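Diario de la residencia Salazar. Agosto, ocho de la mañana

Se retoma la revisión del mobiliario de la segunda planta, interrumpida la víspera por falta de luz. El inventario general recoge 1.169 piezas, de las cuales 669 corresponden a habitaciones y el resto a zonas comunes y despachos. La primera cifra no coincide con la del cuaderno anterior. Dejo constancia de ello y no la corrijo por el momento.

Ramil Mercado ha entregado a primera hora las llaves del almacén Oltby. Se han trasladado allí dos armarios bajos con la bisagra vencida y una mesa auxiliar que llevaba meses en el pasillo sin que figurase en ninguna relación. La mesa queda anotada con el número 680.

A las once se ha recibido respuesta de la casa Gemia sobre las fundas de los colchones. El presupuesto me parece elevado y así lo haré constar por escrito. Pusivon no ha contestado.

La tarde se ha dedicado a las sillas de despacho. Conviene fijar un criterio único, dado que hasta ahora cada planta ha decidido por su cuenta qué se repara y qué se retira. Propongo examinar respaldo, asiento, reposabrazos y patas, por ese orden, y asignar una sola calificación a cada pieza. 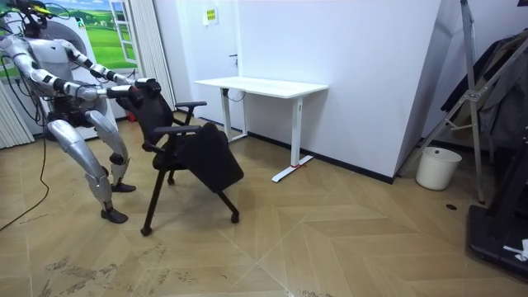
En cuanto al color, se mantendrá el negro para todas las sillas de trabajo, aunque obligue a esperar al proveedor. El repuesto de ruedas asciende a unos 228 euros y admite demora; el de los reposabrazos, no.

He pedido a Mercado que no se acumulen piezas junto a la escalera. Queda pendiente el despacho del fondo, cuya cerradura se resiste, y la firma del albarán de los armarios. Cierro a las siete y cuarto.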